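Kavova Student Robotics Club
Hand-held gripper – pre-session inspection checklist, with comments

Applies to: both hand-held units, all home practice sets
Completed by: Tia Lightfoot
Date: August 19, 2021
Marking: OK / Watch / Fail. A comment is required for anything other than OK.

Part A – Unit, before powering on

A1. Pivot pins seated, no lateral play in the linkages.
OK. Moved each finger through full travel by hand. No catching.

A2. Outer arms free of cracks, particularly at the corners of the triangular openings.
OK.

A3. Finger pads fully bonded, ridges clean.
Watch. Adhesive residue in the lower ridges of one pad. Cleaned with isopropyl and a soft brush. If the residue comes back, log it under Part D and do not scrape with a blade.

A4. Jaws meet squarely when closed.
OK. Paper strip test, Astard method: strip held evenly at top and bottom of the pads.

A5. Trigger returns without assistance.
OK.

Part B – Practice set and surface

B1. Surface stable and covered so that dropped items do not roll off.
OK. Patterned blanket, pulled flat before starting. Fleece drags slightly on flat packets, so expect longer pickup times than on the club benches.

B2. Storage box open, no lid or loose film across the opening.
OK.

B3. Glass items inspected for chips before going into the set.
OK. Green glass only. Run a gloved finger along any rim.

B4. Warm-up grasp: one rigid, light item held upright in the jaws.
OK. Tape roll.
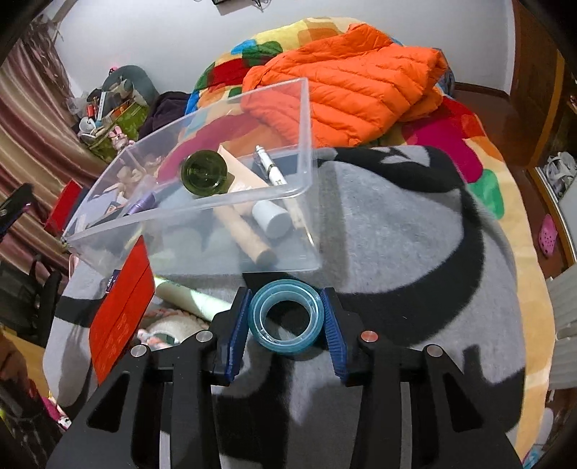

Reading time: 2 min

Comment on B4. The roll is a useful warm-up item because it deforms a little under excess force. Watch the outer band while closing. Visible flattening means the operator is squeezing too hard, and the same habit will crush a cardboard tube. Members who trained on the old Prestura grips tend to over-close for the first few attempts.

B5. Mixed shapes present: at minimum a cylinder, a flat item and a soft item.
OK.

B6. No open liquids, blades, medication or loose batteries in the set.
OK. Caps checked by hand.

B7. Operator's sleeves and lanyard clear of the linkages.
OK. Lanyard removed.

Part C – During the session

C1. Free hand kept out of the jaw line while the trigger is in use.
OK. If a second unit is on the surface, its operator calls the item aloud before reaching for it. The Essien handout treats this as optional. We do not.

C2. Stop at 20 minutes and rest the wrist.
OK. Stopped on the timer.

C3. Failed grasps left where they land until the attempt is closed.
Watch. Twice corrected an item by hand before closing the attempt. Both attempts struck from the log.

C4. Flexible packaging approached with jaws open wider than the item.
Watch. Glossy wrappers slide out if pinched at one end. Approach across the narrow part and close slowly. A packet lying over another item has to be lifted, never dragged, or the lower item comes with it and the attempt is scored as a double.

C5. Attempt count recorded.
51 attempts, excluding the two struck under C3.
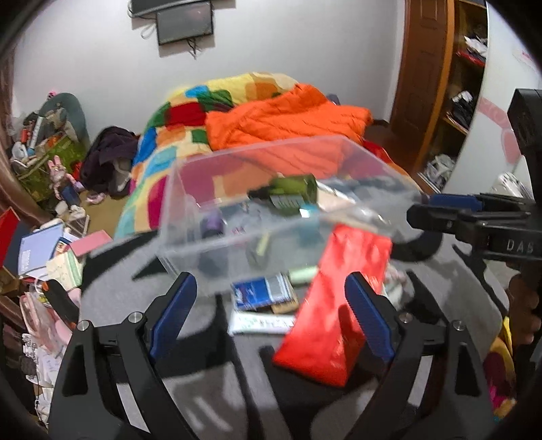 Can packets be used if they are already creased?
Creased packets are fine provided the seal is intact. Anything split or leaking comes out of the set straight away, and the pads are wiped before the next attempt.

Part D – Shutdown and faults

D1. Unit off, jaws left slightly open for storage.
OK. Storing the jaws closed puts a set in the pads – we lost a pair that way in December.

D2. Pads wiped and dried.
OK.

D3. Pins rechecked for play after use.
OK. No change from A1.

D4. Items returned to the box, surface clear of wrappers.
OK.

D5. Faults logged.
One entry: pad residue, see A3. Replacement pads not needed yet. Recheck at next sign-out.

Result: fit for use, two units. Watch items A3, C3 and C4 carried to the next sheet.

Signed: T. Lightfoot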